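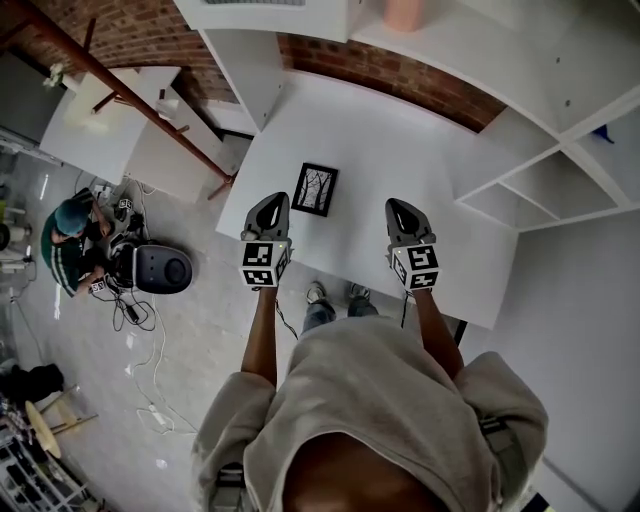 Zweite Runde Einkaufsliste, 3. Juni 2018

Der Haushalt für unsere Werkstatt steht, und ich freue mich wie ein Kind, dass wir endlich über Sachen reden, die man anfassen kann! Monatelang ging es in den Besprechungen nur um den großen Posten, also den Arm, und alles drumherum lief unter „Kleinteile“. Ich habe Hina Satti so lange genervt, bis sie mir die Kleinteile als eigene Liste überlassen hat. Für einen Arbeitsplatz mit zwei handgeführten Greifern heißt das nämlich: Tisch, Regal, Strom, Kabel, Markerwürfel, Ersatz für die Markerwürfel und ein Haufen Gegenstände zum Greifen. Der kleine schwarze Bilderrahmen mit den kahlen Bäumen, der da auf dem Tisch liegt, gehört also genauso in die Planung wie die Greifer links und rechts davon. Er kostet nur sehr viel weniger.

Bewilligt sind 1.092 Euro. Das ist ausdrücklich ohne die Greifer selbst und ohne Rechner, die laufen über Godfrey Mohamedi und einen anderen Topf. Ausgegeben sein muss alles bis September, sonst verfällt es, und zwar komplett. Wer schon einmal im August eine Bestellung durch drei Unterschriften tragen wollte, weiß, warum ich jetzt anfange.

Der Tisch

Weiß und schlicht, mit gerader Kante. Ich wollte zuerst etwas Schönes mit Holzmaserung, aber Jeptoo Koech hat mir das ausgeredet: Auf einer ruhigen Fläche hebt sich fast jeder Gegenstand gut ab, und man sieht auf den Aufnahmen sofort, wo etwas liegt. Recht hat sie. Ein schwarzer Rahmen auf weißer Platte, deutlicher geht es kaum.

Bei der Tiefe habe ich lange geschwankt. 80 Zentimeter sind es geworden. Mit weniger stößt man beim Vorstrecken der Arme dauernd hinten an, mit mehr liegt der Kram irgendwann so weit weg, dass man sich über die Platte beugt. Wichtiger als die Tiefe finde ich inzwischen die Höhe. Man steht an diesem Tisch, und zwar lange, mit je einem Greifer in der Hand und den Unterarmen nach vorn. Bitte vor dem Kauf ausprobieren! Ich habe mich im Möbelhaus mit zwei vollen Wasserflaschen an die Ausstellungstische gestellt und sehr seltsame Blicke geerntet, aber danach wusste ich Bescheid. Höhenverstellbar wäre natürlich traumhaft. Steht auf der Wunschliste, nicht auf der Einkaufsliste.

Kabel, Kabel, Kabel

Mein Lieblingsthema, lacht ruhig. An jedem der beiden Greifer hängt ein dünnes Kabel, dazu kommt alles, was sonst noch auf dem Boden steht und Strom will. In der ersten Fassung meiner Liste stand unter Kabel eine einzige Zeile mit einem Fragezeichen. Inzwischen ist es der Abschnitt, in dem ich am meisten nachgerechnet habe.

Länge: 3 Meter pro Greifer. Das Kabel soll locker über die Tischkante nach unten laufen können und trotzdem noch Luft haben, wenn man die Arme bewegt. Ein Kabel, das bei jeder Drehung zieht, macht die ganze Freude an den leichten Greifern kaputt.

Dicke: so dünn, wie es technisch geht. Annunziata Serra schwört auf die weichen mit Silikonmantel von Pendano, und nachdem ich eines in der Hand hatte, schwöre ich mit. Die sind teurer als die normalen, und das Geld ist es mir wert.

Steckdosenleisten: lieber eine mehr, und zwar mit Schalter. Auf Beton verrutschen die Dinger, deshalb stehen bei mir auch Kabelbrücken und ein Paket Klettbänder auf der Liste. Klettbänder sind überhaupt das beste Produkt der Welt. 42 Stück in einer Packung, und ich gehe jede Wette ein, dass wir nachbestellen.

Markerwürfel

Die schwarz-weißen Würfel am Handgelenk der Greifer sehen so unscheinbar aus, dass sie in vielen Kalkulationen fehlen. Bei uns fehlten sie auch. Man kann sie selbst drucken und aufkleben, das haben wir probiert, und die Muster waren für meinen Geschmack in Ordnung, bis sich die erste Ecke hob. Felista Masanja hat dann bei Chege, dem Schilderladen bei ihr um die Ecke, matte Folie bestellt. Matt muss sie sein! Glänzende Folie unter Deckenlicht ist ein Jammer, da verschwindet das halbe Muster in einem weißen Fleck.

Ich plane für jeden Würfel einen kompletten Ersatzsatz ein, schon zugeschnitten, in einem beschrifteten Umschlag. Nach dem Tauschen muss neu kalibriert werden, und das kostet Zeit. Zeit steht in meinem Haushalt nicht drin, sollte sie aber.

Regal und Gegenstände

Ein offenes Regal mit Fächern, direkt neben dem Tisch. Ich hatte mit Schubladen geliebäugelt, weil es aufgeräumter wirkt, bin aber völlig umgeschwenkt. Wenn man zwischen den Durchgängen ständig Gegenstände wechselt, will man alles sehen und mit einem Griff herausnehmen. Außerdem kann das Regal selbst zur Aufgabe werden: etwas vom Tisch nehmen, ins Fach stellen, wieder zurück. Das Modell von Endance passt in Weiß gut dazu und ist stabil genug, dass man oben auch noch etwas abstellen kann.

Und dann die Gegenstände! Dafür habe ich einen festen Betrag reserviert und gehe damit auf den Flohmarkt, statt alles neu zu kaufen. Bilderrahmen, Dosen, Bürsten, Becher, je gewöhnlicher, desto besser. Flache Sachen sind besonders spannend. So einen Rahmen vom Tisch aufzuheben klingt nach nichts, aber probiert das mal nur mit den Greifbacken. Man schiebt ihn ein Stück, kippt ihn über eine Kante, nimmt die zweite Seite zu Hilfe … ich könnte stundenlang zuschauen. Bei Rahmen mit echtem Glas bin ich noch unschlüssig. Vermutlich tausche ich die Scheiben gegen Kunststoff, das ist eine Zeile mehr und ein Pflaster weniger.

Was ich gestrichen habe

Den zweiten Rollwagen. Die Lampe mit dem Schwenkarm (schweren Herzens). Den Koffer von Brerneo mit dem maßgeschnittenen Schaumstoff, der ist wunderschön und hätte ein Viertel der Summe gefressen. Für den Weg vom Schrank zum Tisch tut es eine Kiste mit Handtuch.

Nicht gestrichen habe ich die Hocker, obwohl Godfrey das vorgeschlagen hat. Wer gerade nicht greift, hockt sonst auf dem Boden und sortiert dort Geräte, und meine Knie haben dazu eine klare Meinung. Zwei einfache aus Holz, fertig.

Offen ist noch die Bodenmatte für den Stehplatz. Felista ist dafür, Jeptoo dagegen (Stolperkante), ich schwanke je nach Tageszeit. Falls jemand von euch so eine Matte auf Betonboden liegen hat und mir sagen kann, ob sie an den Rändern flach bleibt: bitte in die Kommentare damit! Die Liste geht am Monatsende zu Hina, bis dahin kann ich noch schieben. Die Tabelle mit den Einzelposten stelle ich ein, sobald die Angebote für die Kabel da sind.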